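Rorkard shared workshop, Lutusham
Two-arm bench, pre-power checklist with comments
Rev after the February rewire. Print it, tick it, leave it in the tray by the door.

Do the lot before switching on. If you're only here to swap fingers do sections 1, 2 and 5.

1. BENCH AND FLOOR

1.1 Table bolts, all corners. OK. Back left took a quarter turn again, third time. Needs a locking washer, not more turning.

1.2 Table doesn't rock when leaned on. OK.

1.3 Tape line on floor, 300 mm out from front edge. PART. Worn through where everyone stands. Redo.

1.4 Nothing stored under the bench that you'd want to reach for mid run. FAIL. Offcuts box and someone's bike pump. Moved both to the rack.

1.5 Stop button within reach of the stool, not behind it. OK now. Was behind it.

2. POWER

2.1 Both supplies off at wall before touching connectors. OK.

2.2 Stop button drops BOTH arms. Test each separatly, then together. OK, but the left sags a good bit when it drops. Keep hands out from under when testing. Written on the button lid now.

2.3 Supply leads not across the walkway. OK.

2.4 Fuses match the label. Right is fine. Left label unreadable, pulled the fuse and checked, correct one. New label please.

3. ARMS

3.1 Base clamps tight, no play at the shoulder. OK both.

3.2 Cover screws on wrist housings present and flush. OK. Don't use the Catterall driver set on these, the small bit is chewed.

3.3 Cable slack at wrist. WATCH. Left arm lead hangs in a loop and can get down near the tray rim on low moves. Not rubbing that I can find. Wants a clip.

3.4 Turn each wrist by hand through full travel, unpowered. Right smooth. Left a bit gritty at one end. Same as last time, no worse.

3.5 Finger plates square, screws nipped up. Right upper had worked loose. Done, dab of threadlock.

4. SLOW RUN OVER THE TRAY

Speed limit at 20 percent, no exceptions, even if you did it an hour ago. One person on the stop button doing nothing else. 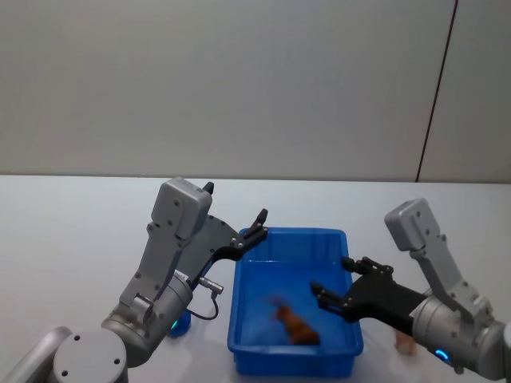
Checked and written up by Melati Goh, Rorkard workshop

4.1 Blue lights lit on both arms before any move. OK.

4.2 Left gripper clears tray rim. OK but tight, it comes in right over the left edge. Lifted the approach point a touch. If you change trays you redo this, the Tukby one is taller and you WILL hit it.

4.3 Right gripper opens fully before going down into the tray. OK. Fingers stay open on the way in.

4.4 Grippers never closer than a hand's width to each other. OK at this speed. Not tried faster, don't sign it off for faster.

4.5 Tray stays put when nudged. FAIL. Slides on the white top, nothing holding it. Non-slip mat from the drawer will do for now, proper stops later.

4.6 Only soft test items in the tray. No glass, no tins, no blades. OK.

4.7 Spare items kept off the table during a run. FAIL. One left on the right of the tray, under where that gripper works. Easy to do, it's where your hand goes. Use the shelf.

4.8 Stop pressed mid move, both arms halt. Did it 2 times, fine both. Restart from home position only, never from where it stopped.

5. AFTER

5.1 Arms parked, speed limit left on.

5.2 Supplies off at wall. Lights out on both arms before you lean in.

5.3 Hours written in the book. Left arm at 565, greasing overdue by my reckoning. Manual's in the Catterall box file.

5.4 Wipe the top down. Grit gets under the tray and then it slides worse.

TO DO, in order

Mat under tray - me, tonight
Clip for left wrist lead - whoever has the small P clips, I've none
Floor tape
Locking washer back left
Fuse label
Grease left wrist, then check 3.4 again

COMMENTS

Result: OK to use at slow speed with someone on the button, once the mat is down. Not OK to leave running while you go and make tea. Yes I know it's only picking things out of a tray.

Anyone adding a new move, run section 4 from the top and put your initials next to each line, not one big tick down the side. Had two sheets like that and no idea what was tested.

Pen is on a string now. Please leave it on teh string.

MG, finished 8.40pm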